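Brellar Station Guide, Section 4: Recording Card-Handling Examples
Written for the Vemutcombe bench. Questions to Amarachi Wike.

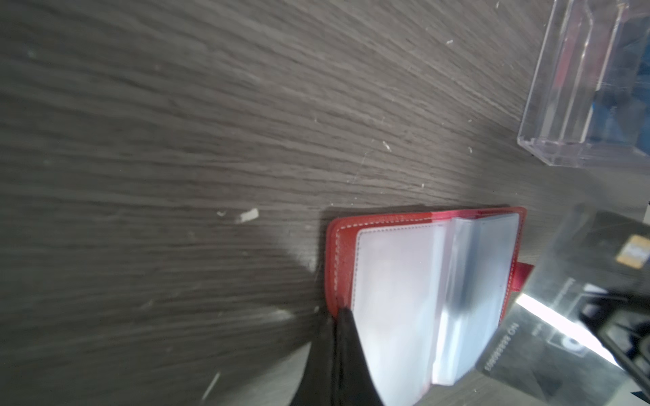

The vendor notes promise a usable policy from 290 clean episodes. Treat that number with suspicion. We had 293 in November and the arm still failed whenever the holder was turned a little. Thin, shiny things are hard: clear sleeves turn milky and catch the light where they curl, and a bright band of glare can lie right across a black card close to the wrist camera. More examples of the same easy pose will not fix that.

1. Wipe the table. White flecks and scraps show up sharply on dark wood grain, and the model may learn them.
2. Open the red holder and set it down at a new angle for each episode.
3. Start recording in Radwan, then wait for the green light before you touch the controls.
4. Bring the fingertip to the edge of the cover. Press lightly.
5. Move the card slowly. If it slips, keep recording and try again.
6. Stop, then label the episode "done", "partial" or "failed".

Note: Radwan marks an episode "good" if the arm gets back to its rest pose. It knows nothing about the card. Check the video yourself – all of it.

Caution: Do not use real bank cards. Wrist video can pick up printed numbers.

Caution: Do not delete failed episodes to improve the score. Kvido Beneš keeps them in a separate folder for review.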